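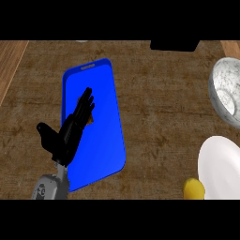 Fri 8 May

OK, a long one from the returns desk, because people keep asking me what it's like now that Codura has robots on the sorting line. Short answer: I like my job more than I did in February. Longer answer below (get a coffee).

14 comments · 9 shares

Quick background for new people! We take in mixed returns. Somebody sends back a kitchen order and their old phone ends up in the same box, plus whatever was on the counter that day. A person has to pull all of it apart and decide where each thing goes. For years that person was me and Glenys Pugh, side by side, all shift long.

2 comments

Now the arm does the first pass. It picks, it sets down, it goes back for the next thing. Before any new move goes to the floor we run it in simulation, with a made-up table and made-up stuff on it. Phone, bowl, dish, something small and brown lying right on top of the phone. I LOVE the sim tables. I could watch them all day and some days that's pretty much my job.

22 comments · 4 shares

The small-thing-on-top-of-a-flat-thing problem is my favorite, by the way. You or I would just pinch it off without thinking. For a hand with robot knuckles you have to decide where the thumb goes, how far the fingers close, and whether it's okay to touch the screen at all. We had a forty-minute argument over the thumb. Best meeting I've been in this year.

11 comments

And the reason I get to be in that meeting is that Serena Morelli, who runs the setup, asked for sorters to be in it. Her team knows the software. We know that a bowl with a curved rim will roll if you let go of it early, and that people leave fruit in with everything. Fruit is in the test tables now! That was Glenys!!

17 comments · 6 shares

What changed for us, day to day: my wrists. I used to go home and not want to open a jar. The reaching and lifting at the first station is what did it, and that's the part I don't do anymore. I do checks at the second station and I write up the misses. 16 of us trained on the write-ups, and it's a paid hour at the start of the shift.

8 comments

The write-ups are nothing fancy. What was on the table, what the hand did, what I'd have done. Mine run long. Serena prints some of them and tapes them up by the door, with my spelling.

5 comments

Numbers, since somebody always wants them. The last full test batch at our site was 377 picks in the sim and 371 were good. So six misses, and I read every one of them. Four were soft things squeezed too hard. The other two were a cup handle, same handle both times, and I have opinions about that handle.

19 comments · 3 shares

Is it all great? No. It's quieter at the first station and I miss the talking. Glenys and I used to get through a whole week's worth of family news before lunch. Now she's at the far end and we catch up on break. A couple of people moved over to the Parkolach building because they didn't want screen work, and I get that. I'd like the company to ask earlier next time, before the floor plan is already taped down.

31 comments · 7 shares

Also the first weeks were SLOW. The line stopped constantly and we all stood there with our arms folded. If your workplace is about to do this, push for extra hands on the schedule while it settles. We got them in week three and should have had them in week one.

12 comments · 9 shares

To the person who asked if I'm training my own replacement: fair question, and I asked it too, out loud, in front of everyone. The answer we got in writing is that the sorter jobs stay through the next contract, and the check station counts as a step up in pay. I keep my copy in my locker.

26 comments · 5 shares

Next up is stacked dishes. One plate on another, sometimes with a spoon hiding in between. I've been bringing in ideas from my own sink. If you've got a truly annoying pile of stuff in your kitchen right now, tell me what's in it and I'll pass it along on Monday!

48 comments · 2 shares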